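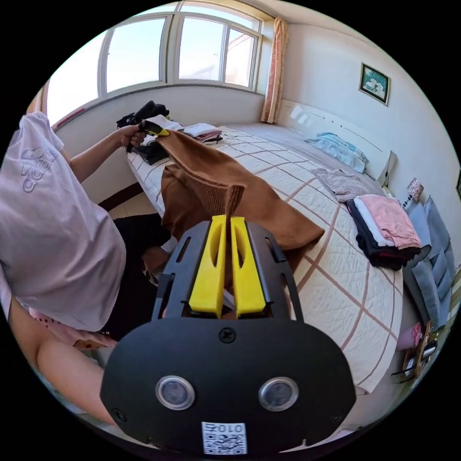
Protokoll Arbeitstreffen Handgreifer, August

Anwesend: Panagiotis Nikolaidis (Leitung), Sherif Belkadi, Kalkidan Tufa, Natalina Mazza (Protokoll)
Entschuldigt: Lahcen Filali
Beginn: 9.30 Uhr

TOP 1 Protokoll der letzten Sitzung

Ohne Änderungen angenommen. Der offene Punkt zu den Ersatzschrauben wandert nach TOP 5.

TOP 2 Vergleich der Finger beim Kleiderfalten

Kalkidan berichtet aus der Versuchswohnung Grundeck. Gefaltet wurde beidhändig auf dem Doppelbett, ein Handgreifer links, einer rechts, mit T-Shirts, Hosen und Strickpullovern. Verglichen wurden die gelben Finger mit Langloch und die glatten Finger von Odham, die wir seit dem Frühjahr im Schrank haben.

Beim Strick gefallen die gelben Finger allen, die damit gearbeitet haben, richtig gut! Sie geben gerade so viel nach, dass man eine Stofffalte zu fassen bekommt, ohne die Maschen zu ziehen. Kalkidan konnte einen Pullover an zwei Ecken anheben, strecken und wieder ablegen, und er rutschte kein einziges Mal heraus. Mit den Odham-Fingern ging das bei dünner Baumwolle genauso, bei dickem Strick musste sie mehrmals nachfassen.

Sherif fragt, ob das am Material oder an der Form liegt. Das ist offen. Panagiotis möchte die Odham-Finger einmal mit einer dünnen Auflage sehen, bevor wir uns festlegen. Kalkidan findet die Idee prima und hat auch schon ein Muster im Kopf.

Ausgewertet sind bisher 788 Durchgänge. Ziel für diese Runde sind 1000, das schaffen wir locker bis zur nächsten Sitzung.

Beschluss: Für Strick wird bis auf Weiteres mit den gelben Fingern gearbeitet. Der Vergleich mit Auflage kommt dazu.

TOP 3 Kameras am Greifer

Sherif hat die Aufnahmen durchgesehen und ist sehr zufrieden. Auch wenn ein großes Stück Stoff direkt vor dem Greifer hängt, bleibt meist genug von der Umgebung zu erkennen, um die Bewegung nachzuvollziehen. Schwierig wird es, wenn beide Greifer dicht zusammenkommen und der Stoff alles verdeckt. Er schlägt vor, beim Anheben kurz innezuhalten, damit die zweite Hand im Bild ist.

Gegenlicht vom Fenster: Die Belichtung regelt inzwischen deutlich schneller nach als mit der alten Einstellung. Natalina hätte trotzdem gern eine Vergleichsreihe mit zugezogenem Vorhang. Die karierte Tagesdecke bleibt vorerst liegen – Sherif mag sie, weil die Linien beim Abgleich der beiden Ansichten helfen.

TOP 4 Controller

Der Hegazy-Controller läuft am Armpaar seit 7 Arbeitstagen ohne Aussetzer. Panagiotis hat die Faltbewegungen aus Grundeck darauf abgespielt und war vom ruhigen Lauf begeistert. Der Emov reagiert etwas flotter, verliert aber bei längeren Sitzungen gelegentlich die Verbindung zum linken Arm. Lahcen hatte vorab per Mail gebeten, den Emov noch nicht abzuschreiben, er möchte zuerst das Kabel tauschen. Einverstanden.

TOP 5 Beschaffung und Verschiedenes

Für Ersatzfinger, Schrauben und einen dritten Handgreifer sind 4000 Euro eingeplant. Natalina holt Angebote ein. Die Nummern auf den Greiferetiketten sollen ab sofort in jedem Versuchsblatt stehen, zuletzt fehlten sie auf mehreren Blättern.

Kalkidan wünscht sich für die nächste Runde schwierigere Wäsche: Spannbettlaken, Socken, etwas mit Kapuze. Große Zustimmung!

Aufgaben

Kalkidan: Auflage für die Odham-Finger zuschneiden, restliche Durchgänge
Sherif: Vergleichsreihe mit Vorhang, kurze Notiz zum Innehalten beim Anheben
Lahcen: Kabeltausch am Emov, danach Dauerlauf
Panagiotis: Hegazy mit schwereren Stücken testen
Natalina: Angebote, Versuchsblatt anpassen, Wäsche besorgen

Ende: 11.10 Uhr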